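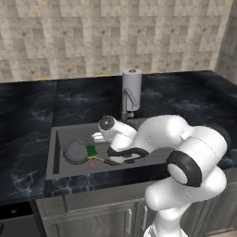 White robot arm reaching down into a kitchen sink.

So the new Brevska skirmish rules finally landed in my inbox this October and I have barely slept! I played 4 games with them already (two against Arben Dimitriou, who beat me both times and was very nice about it), and I'm completely hooked all over again.

The big change is activation. Instead of one player moving a whole warband, you now draw tokens from a cup, and every model that is still holding an order can interrupt. It sounds fiddly on paper but on the table it just sings. My Trarnance scouts, who used to stand behind a wall and die politely, got to dash out, take a shot and duck back before the heavies even turned to face them. I may have cheered out loud.

Points have moved too. A standard game is now 700, down from what felt like an entire afternoon of setup, and you can do a quick one at 200 over lunch. The big multiplayer scenario in the back goes up to 2,000 and I want to run it so badly – I just need a bigger table and more friends with painted armies.

Which brings me to the Kovačević warband. Oh, these guys. They used to be the faction you picked for the hats. Now their captain hands a spare order to anyone within a hand's width, so you get these lovely chains where the drummer sets off the pikes, the pikes set off the gunner, and suddenly the middle of the board is yours. Arben did this to me in our second game and I sat there grinning like a fool while he picked up my models.

I'm less sure about the morale table. Rolling for every model that sees a friend fall slows things down, and we both forgot it more than once. We're going to try one roll per squad next time and see if it breaks anything.

Painting update: the scouts are based and varnished, the captain has a first coat of red (two thin coats, I promise), and the gunner is still gray plastic with one glued foot. I'm going back and forth on green or mustard for his coat. If you've got a mustard recipe that doesn't go chalky, please leave it in the comments!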